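Soler (streaming now) — worth the rental?
Horror & Thrillers board

quillback
February 14, 2021
Has anyone watched Soler yet? Ranger finds empty cabins, something under the lake, you know the drill. Evangelia Rallis wrote and directed it. The trailer gives away the diver's death, so I'm not hopeful. And 14 bucks is a lot for a movie that skipped theaters.

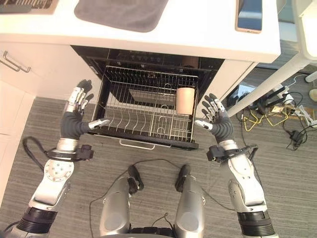 I also don't trust the festival quotes. "A slow burn" usually means an hour of a guy driving.

moth_tax
It's better than the trailer. The diver dies 18 minutes in, so you lose nothing. Rallis is good with sound, and the scene in the boathouse got me twice.

Dunmore88
Got you twice because it's the same scare twice. A board creaks, he turns, no one there. Then again with a flashlight.

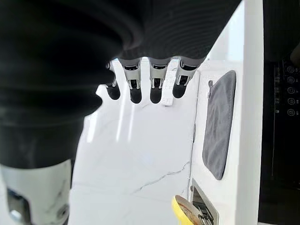
My bigger problem is the ending. Bruvix, the drilling company, is to blame for everything, and we hear this from a man reading a memo out loud. I read the Covar paperback it's based on, all 202 pages, and the book never says what's in the water.

moth_tax
The book also has no ending at all. I'll take the memo.

quillback
Okay, rented it last night against my better judgment. Dunmore is right about the memo. 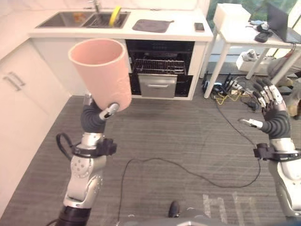 The creature is my main complaint. Once it comes out of the lake it has no weight, and its fingers never seem to touch whatever it grabs. Look at the hand on that pink cup, thumb pressed on one side and dark fingers wrapped behind — that's a grip I believe. The thing in Soler picks up a grown man like he's a sticker.

pell_and_co
Did you watch it on Bestach? Their stream was so dark I couldn't see the creature's hands at all. Might have helped.

quillback
Yes, Bestach. I could see plenty. Two stars, one of them for the dog.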